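毛布の静電気対策、効くものと効かないもの

冬になると「これ一つでパチパチ解消」という記事が増えますが、私はあまり信用していません。柔軟剤を倍量入れろと書いてあるものまであり、試したら毛布の吸水性が落ちてべたついただけでした。以下は、うちで続いている手順です。

1. 湿度を測る
まず湿度計を寝室に置きます。加湿器を買うのはそのあとで十分。静電気がひどい晩の数字を控えておくと、毛布のせいなのか部屋の乾燥のせいなのか見当がつきます。

2. 素材の組み合わせを見る
洗濯表示を確認してください。ポリエステルの毛布にアクリルやウールの寝間着、もこもこの靴下を合わせると、帯電しやすい組み合わせになります。肌に触れる側を綿に替えるだけで、かなり違います。

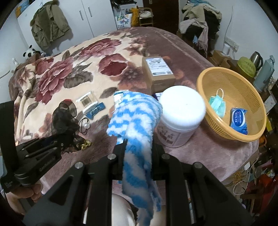 綿のシーツを毛布と体の間に一枚はさむ方法もあります。見た目は地味ですが、費用の割に効果を感じたのはこれでした。

3. 洗い方
毛布はネットに入れ、弱水流で。柔軟剤は表示どおりの量にします。乾燥機にかけるなら、完全に乾ききる少し手前で止めて、残りは室内干しに。

4. スプレーは最後
860円のFlellolineを2か月使いました。吹いた晩は確かに静かですが、翌日の夜にはほぼ元どおり。「効果長持ち」の文句は話半分に聞いておくのがいいと思います。使う場合は30センチほど離して薄く吹き、乾いてから寝ること。目立たない場所でシミの確認も忘れずに。

なお、除電ブレスレットの類は、うちでは違いがわかりませんでした。寝る前に木の家具や壁に手を触れるほうが、お金はかかりません。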